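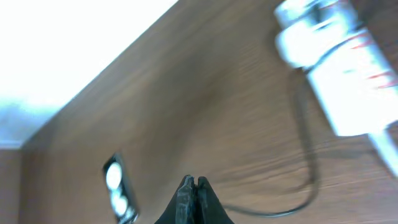

Gultton Desk with Built-in Outlets

The Gultton is a work desk in a reddish-brown wood finish with a power outlet set into the wooden surface. It is made by Ristier and sold through our Skaravgate showroom and by mail order. The outlet has two round white sockets, one above the other, in a recess with a black frame. You plug in at the desk and run one cable from the desk to the wall.

Most people who buy this desk have been living with a power strip on the floor. A strip works, but it collects dust and gets kicked, and every charger has to be fished up from behind the furniture. With the outlet in the wood, a lamp and a laptop can stay plugged in all the time. If you need more than two things running at once, look at the Hordiienko side unit, which has its own supply and stands at either end of the desk.

The finish

The grain is fine and streaky and runs lengthwise. The color is a medium reddish brown, lighter and warmer in some places than in others, and no two desks match exactly. If you are ordering two desks to stand side by side, say so on the order form and we will pick a pair that are close in tone. We can't match a new desk to one you already own, even if it came from us. The wood will change a little with daylight during the first year or so.

Samples of the finish are available from the showroom. A sample is small and won't show the full range of the grain, so treat it as a guide to the color only.

Power

The sockets are the round type. Before ordering, check that your plugs fit and that your wall supply suits them. We do not supply adapters, and we don't recommend using a travel adapter as a permanent fix. The supply cable leaves the desk underneath and is fitted at the factory. If it is too short for your room, ask us for the long version before you order - the cable can't be swapped at home.

Do not connect heaters, kettles or anything else with a heating element. The outlet is meant for lamps, chargers, screens and similar desk equipment. Unplug the desk at the wall before cleaning near the sockets, and keep drinks away from them.

Care

Wipe with a soft cloth, barely damp, following the grain. Dry it straight away. Don't use spray polish, which leaves a film that shows up as smears in strong light. Small scratches can be treated with the Ristier touch-up stick in the matching brown. Use very little and leave it for 30 minutes before wiping off the extra. Deep scratches and burns need a furniture repairer.

Delivery and assembly

The desk comes in two boxes. The top is packed flat with the outlet already installed, and it is heavy, so have a second person on hand. Allow 60 minutes to put it together. All the screws are in a bag taped inside the smaller box, along with the key for tightening them. You will need your own Phillips screwdriver for the cable clips.

Desks are made in batches. If the current batch is sold out, the next one is normally ready in February, and we will hold your place on the list without a deposit.

Returns are accepted on unused desks in the original boxes. We can't take back desks ordered with the long cable.

Spare parts

Cable clips, screws and touch-up sticks are kept in stock at Skaravgate. The outlet itself is not sold as a spare and must be replaced by a qualified electrician. Contact us with the number from the label under the desk, and we will tell them which part to order.

Shares 500
Comments 30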